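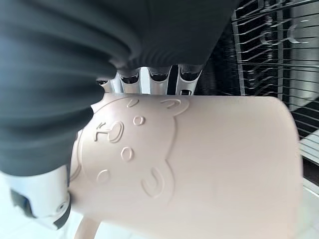
Photo: Kamonchanok Yensuk / Flelliswood

Grondeck Camp Cup, Blush

Our Saturday regulars have been asking for a smaller cup since we started stocking the Grondeck enamel plates, and the new one is finally on the shelf! It's a light plastic mug with a bear face molded right into the side, so there's no sticker to peel and no paint to wear off in the wash. The finish is matte (lovely in the hand, even with sunscreen all over your fingers).

It holds 307 ml, enough for cocoa with a proper heap of marshmallows, or a good scoop of trail mix when you can't find the bowls. Kids adore it. So do I, and I've been using mine at my desk since May.
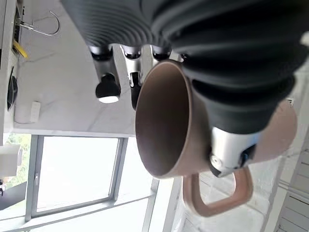 Mug rim, tan around a brown interior

Two ways to buy: single, or as a pair in a cotton drawstring bag. Hand wash or top rack, and please keep it out of the microwave.

Item no. 936
Material: Plastance, BPA-free
Weight: about 2 oz
Goes well with: Chaiyaporn snack tin, Grondeck plates

Blush is in stock now, with a moss green on the way.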